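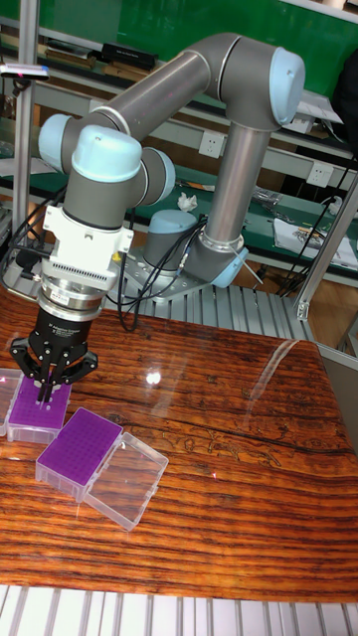 Pale blue caps over a wood-grain tabletop.

Unda standing desks: frequently asked questions

Will a standing desk fix my back?
Possibly, though I wouldn't buy one on that promise. Plenty of people feel better for moving about more, and a desk that goes up and down may nudge you into it. So may a kettle at the other end of the building. If your back hurts a lot, see a doctor before you see a catalogue.

Does standing burn lots of calories?
No. A little more than sitting, and a biscuit will undo it. Be wary of any seller who leads with this.

What does the Unda cost?
The frame I bought was £146 from a shop in Flelbridge, without a top. The top was another £53. The advert showed both together and gave the price of one.

Is the Julex any better?
It has a memory button and a longer warranty. I have read the warranty and it leaves out the motor after 2 years, so I'm not sure what the extra length is for.

How long should I stand for?
Nobody selling desks agrees on this. I change over when I get fidgety. Standing all day gives you sore feet and, in my case, a bad temper.

Do people keep using them?
I have my doubts. Ask in any office that bought a batch how many are still going up and down in May.

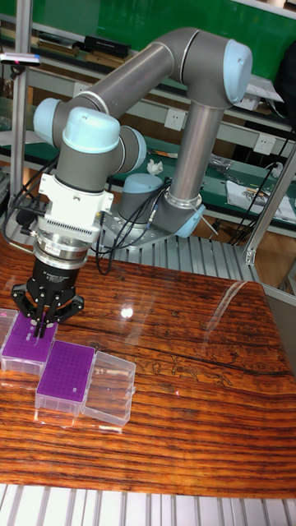

Liam Tunstall wrote in to say that I'm too hard on them, that he has raised his every morning for 17 months, and that his only complaint is the wobble when he types at full height.

Do they all wobble?
Every one I've tried did, to some degree. The showroom in Bickerstaff had theirs set low – try one at your own standing height, and lean on it. Carpet makes it worse.

Do I need the special mat?
I'd start with decent shoes. You can always buy the mat later.

Can I put my old desk top on a new frame?
Usually. Check the thickness against the screws supplied, as mine would have come straight through the other side.

Who pays for this page?
I do. No desk firm has sent me anything. Corrections go to Ruth Hartley at the usual address.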